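Workshop visit: the two-arm cell at Mulovel

Mulovel is a shared workshop on the upper floor of a former joinery. Members rent bench space by the quarter and share the saws, the drill press and one bay at the north end with its own circuit. I drove over on November 12, 2020 to look at the two-arm cell that a group of members has been putting together there under the name Gullska. I am planning something similar in my garage and wanted to see the mounting before I cut any metal.

Parking is at the rear. The stairs are steep, and anything heavy goes up by the goods lift, rated at 81 kg. The group brought the arms up one at a time.

The cell is a three-sided enclosure with plain grey panels for the left, back and right walls. The front is open. The panels meet at aluminium posts, with a thin metal edging along the base. I asked about the colour and was told a matt, neutral surface gives less trouble with reflections than the white board they began with. The floor is laminate in a wood-grain finish, laid over a levelled sheet.

Both arms bolt to one dark rail across the front. I had intended to use separate pedestals in my own build, and this was the main thing I came to check. With a common rail the distance between the bases is set once, at the drilling stage, and stays put when the whole bench is moved. The drawback is that one arm stopping hard can be felt at the other base. They have stiffened the rail from underneath with angle section and consider it good enough at the speeds they run.

The task on the day was groceries: small packaged goods, a paper bag and a set of shelves.

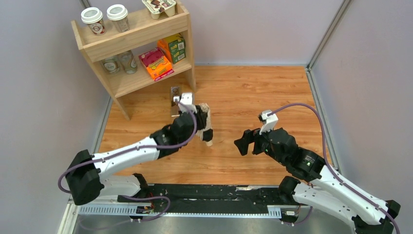 The Gullska cell, with the left arm holding the paper bag and the right gripper open.

Wiring is tidier than mine. A perforated metal cable tray runs below the rail, with small circuit boards near each base. The slots in the tray take a standard cable tie, so a lead can be moved without drilling. The purple cables on the arms are left in generous loops over the wrists. An earlier version had them tied close to the links, and a connector worked loose after 2 weeks of use. The slack costs a little clearance near the walls. I would still do it this way.

Power comes from a bench supply made by Zallarico, bought second-hand. It sits outside the enclosure with the stop button wired ahead of it. I measured nothing, but I was shown the log for the previous run and the supply voltage held steady with both arms moving. The fan is loud. For a garage attached to a house I would look for a quieter unit.

The shelving unit is light wood and stands close to the left and back walls. It is not fixed down. Its position is marked on a paper template that is laid out before each session and then taken away, and the members reckon this repeats to within 2 mm. I would have screwed it to the floor, but they change the furniture often and do not want holes in the laminate.

Rigid packaging is treated as the easy part of the work. Boxes and jars keep their shape, and a parallel gripper needs only a sensible approach angle and enough opening. The paper bag is harder. It folds differently each time it is gripped, and the part hanging below the fingers has to be kept away from whatever is on the floor of the cell. Fabric is harder again. A cloth can be pinched well at one point and still have most of its length lying somewhere unhelpful, and at close range the view from the wrist is mostly gripper and folds.

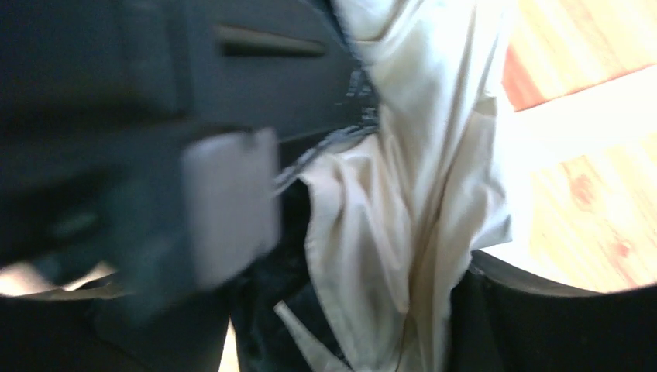 Lighting needs more work. Pale material under a strong light loses its creases on the bright side, and fast wrist moves smear what is left. The group intends to fit diffusers in December and shorten the exposure afterwards. They have also talked about slowing the last part of each approach, though that makes a long session longer.

Finger pads are a consumable. Spares are kept in a drawer marked Sales, a label left over from the joinery's office furniture, and a fresh set is fitted every 10 sessions whether or not the old ones look worn.

Notes for my own build, in the order I wrote them down:

Single rail, stiffened from below.
Cable tray at the front, slotted.
Leave slack at the wrist.
Stop button ahead of the supply.
Template for furniture, no screws.
Check the panel finish under the actual lamps before buying the full quantity.

The bay can be seen by arrangement with the workshop desk. Bring closed shoes and leave bags at the bottom of the stairs. The rail drawing is pinned up beside the drill press and visitors may copy it, but the hole spacing at the right-hand end was corrected in pencil, so copy the pencil figures.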